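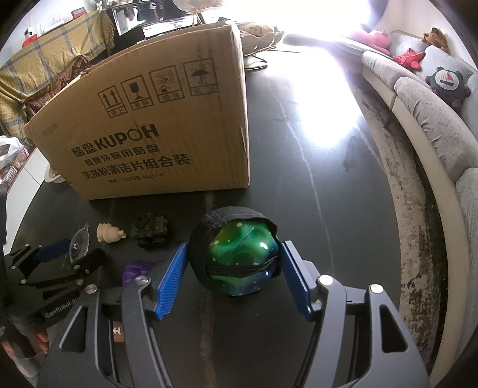

The green marbled ball, with the KUPOH box and a few other bits behind it

I finally got to the odds-and-ends drawer this July, and wow, there was a lot in there! The Bullham toy swap has 300 small things on its list already (I'm hoping we make it to 400), so mine are going in too. The little beige animal with the round ears is my favorite, and I may yet chicken out of giving it up. The olive-green tank can go, no regrets. And the ball – all those blue and teal swirls and tiny white dots – is spoken for twice over. Boxes go to the Hinia room, door 2, and please tape the bottoms, mine gave way on the stairs last year.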